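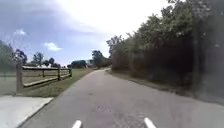 The asphalt path at Skesham is 894 meters long and was last resurfaced 20 years ago. Grudano, the contractor that maintains it for the Sollthorpe parks office, inspects it every February. "Most of the length is sound," the firm's path engineer said. "What we log is texture and edge." The darker, mottled area in the middle of the path near the concrete slab is in the log as a rough spot. It will be checked again in 3 months. The edges are soft where the asphalt meets the grass, and the engineer wants them left that way. "A curb would hold water on the surface."

The fence is a separate item. "It's weathered timber, and gray is only color," the engineer said. "We probe the posts at ground level - that is where they fail." Almost 4 percent were replaced after the last inspection. 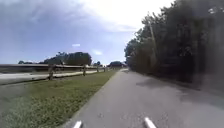
The path and split-rail fence at Skesham, with tree shadow across the right side.

Shade is the next question. "Shaded asphalt dries later, so moss starts there," the engineer said. Brushing is priced per meter.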